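Stultum kitchen gripper kit: pre-use inspection, with comments

Site: Hultidside demonstration kitchen
Unit: loan kit, month 5 of the trial
Hours on the counter at start of check: 336

1. Power and stop button
Pass. Stop button latches and releases. Cable strain relief is tight.

2. Wrist camera mount
Pass. Both screws at the marked position. Lens cleaned before the check.

3. Finger condition
Comment. Right finger is scuffed on its inner face near the base. A strip along the inner edge of the left finger looks worn. Kit manual allows surface wear but not cracks. Recheck at the next inspection.

4. Finger alignment
Comment. The right tip stands slightly higher than the left, and a narrow gap remains between the fingers. Run the Fukwood closing routine and measure the gap before any thin item is handled.

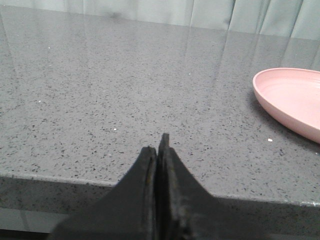 Reading time: 2 min

5. Work surface
Fail, minor. White crumbs on the speckled gray counter. Wipe down and repeat the check. The counter is glossy toward the curtain, so watch for false edges in the depth reading.

6. Test item
Pass. Pink plate, empty, at the right of the counter. Keep it clear of the front edge.

7. Approach height
Open. Set the lower limit again after item 4 is done.

8. Software
Pass. Gebru controller starts without warnings. Log shows 3,556 grip cycles.

9. Paperwork
Open. The supplier has not sent the spare finger price list. Asked again in February.

Result: hold until items 4, 5 and 7 are closed. Item 9 does not stop use.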